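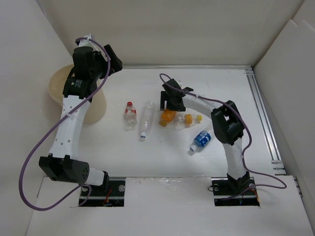
Re: [deninmont-reuse] Bottles – caps on or caps off?
Fri 27 March

Hello all,

Thabiso Coetzee wrote:
> We've started saving drinks bottles at our end of Deninmont and I'm
> already in an argument at home. Do the caps stay on or come off? Do
> you squash the bottles first? And what about the labels, do those have
> to be picked off by hand? I tried one last night and ended up with
> half of it under my fingernails. Also, what sort of bin do people use?
> Ours is a cardboard box and it has gone soft at the bottom.
> Thabiso

Oh, I'm so pleased somebody asked this! I've been sorting bottles for the Ulumport collection since last July and I could talk about it all day (ask my sister). I'll go through your questions as best I can, though I've got them in my own order.

I like to lay everything out flat on a clear white surface before anything goes in the bin. It takes a minute longer, but you spot the odd ones straight away – the milk bottle with a foil seal still round the neck, the one with a straw down it, the shampoo that snuck in from the bathroom. Against white the clear plastic shows up every dribble of old squash.

CAPS
On, please. Ulumport takes them attached, and a loose cap is small enough to drop through the bars of the cage and roll off down the car park. I love a red cap because it's so easy to see if you've missed putting it back. The little ring underneath can stay where it is too, so there's no need to go at it with scissors like I did for my first month. Screw the cap down properly, though only as the very last job, once the bottle is empty and you've let the air out. Put it on too soon and you'll have a fat bottle that refuses to squash, and you'll be there leaning on it with your elbow.

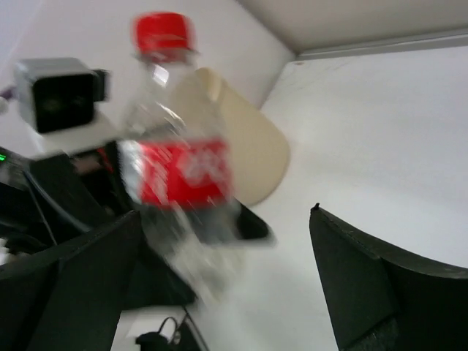 If you've got both sorts in the house, fizzy drink bottles are much stiffer than the thin ribbed water ones, so do the thin ones first to get your hand in. They fold up beautifully with a twist!

LABELS
Leave them. Wraparound ones will often slide off if they feel like it, and then they can go in with the soft plastics, but there's no call to pick at the glued kind. I did buy a bottle of Luvix to get the glue off some jars and it was wonderful on glass, but I wouldn't waste it on these.

EMPTYING
Tip it right over and give it a moment. Most of us (me included) pour, shake once and call it done, and there's always a mouthful hiding in the ribs. Two goes at it is better, with a swill of washing-up water in between if it was anything sugary. The wasps in July taught me that one.

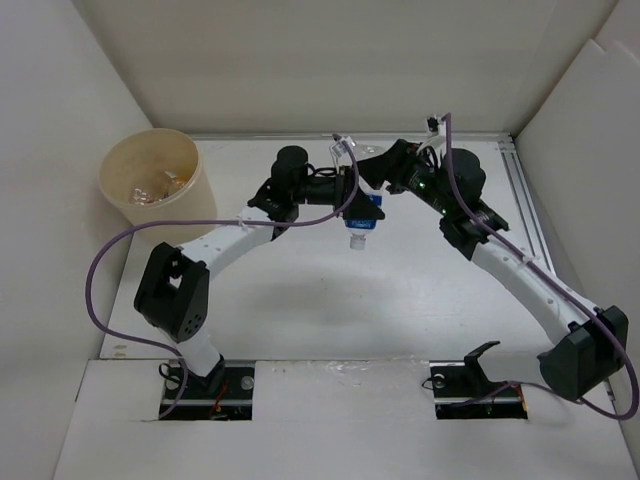 THE BIN
Anything with straight sides and a flat bottom will beat cardboard. Mine came from Harju's on the corner, and the best thing about it is that it's narrow, so it fits between the fridge and the back door. Don't line it. The bags slip down, the bottles go underneath, and you end up fishing about in there. A quick rinse under the outside tap on collection day is plenty.

Shout if you get stuck with anything odd, Thabiso. And does anybody know what Ulumport say about the black trays now? I've got a stack of 3 by the sink and I'd love to be told yes.

All the best,
Your neighbour at number 134

Last updated: 2 days ago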